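Robotics | Features

Two Fingers or a Hand?
By Arsen Kovalchuk
2/22/25

The testing group at Lurstead had a simple question to settle before placing an order in March. Should its next two-armed robot have plain parallel grippers, or hands with jointed fingers? The first kind is cheap and hard to break. The second can do more, at least on paper, and every added joint is one more thing to tune.

Jytte Þrastardóttir, who runs the group, decided to try it in simulation first. Her team ran 1120 trials over the winter, split evenly between the two kinds of gripper. Each arm had the same controller and the same time limit. The jobs were household ones: open a drawer, close it again, pick up something small, move something round from one place to another.

"We had opinions before we started," she says. "I wanted the hands to win. I had already told people they would."

The rooms came from Wudeo, a scene builder the group has used for 3 years. It swaps walls, floors, and furniture between trials so that a controller can't get used to one set of colors. Some of the results look like places no one would want to live in. Þrastardóttir says that is fine with her, as long as the drawers are the right size.

Two simulated views: the arms raised at a chest of drawers, and a parallel gripper open over a gray tabletop.

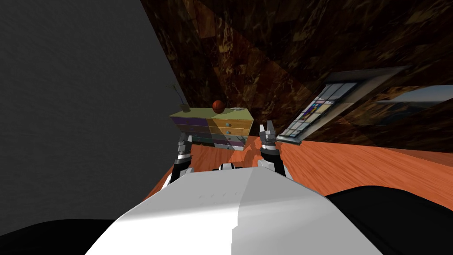
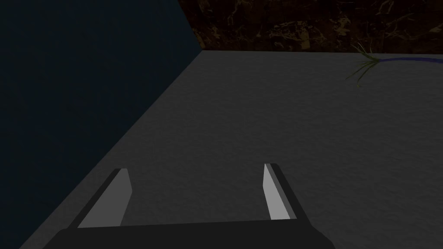
The drawers caused the most arguments. A round knob gives a parallel gripper very little to hold, and if the wrist comes in a few degrees off, the fingers slide away as soon as the arm pulls. The group expected the jointed fingers to do much better. They did, but only after the controller, called Jin, was changed so that it closed the fingers one after another. With all of them closing at once, the knob was often pushed out of the grasp before the thumb got there.

That change took up most of January. The parallel gripper needed almost no work in the same period, and on small, light objects lying flat it was the better tool. It came down straight, closed, and lifted. The hand tended to brush the table first and nudge the object away.

Camera position turned out to matter more than anyone had planned for. A view from the robot's upper body showed both arms, but an arm reaching forward could cover the very knob it was reaching for. A view from just behind the fingers solved that and lost the rest of the room. Jin now uses the wide view until the hand is close, then switches to the near one. The first version switched too early – the arm would stop in midair and hunt for a drawer it had seen a moment before.

Simulation has its limits here. Contact is the hard part to get right, and friction on a smooth knob is a number somebody has to pick. The group picked three values and ran 80 trials at each as a check. The ranking of the two grippers on drawers held at the two higher values. At the lowest, both did badly.

The next round will be on hardware, in a workshop at Itemcombe where the group has bench space through the spring. Þrastardóttir has asked for one arm of each kind, a parallel gripper on the left and a hand on the right. It makes the software messier, and the two sides can't trade jobs. She thinks most of the work around a chest of drawers can be divided that way, with the hand on the knob and the gripper taking things out.

The plan calls for 700 pulls on the same drawer. The team has ordered spare knobs.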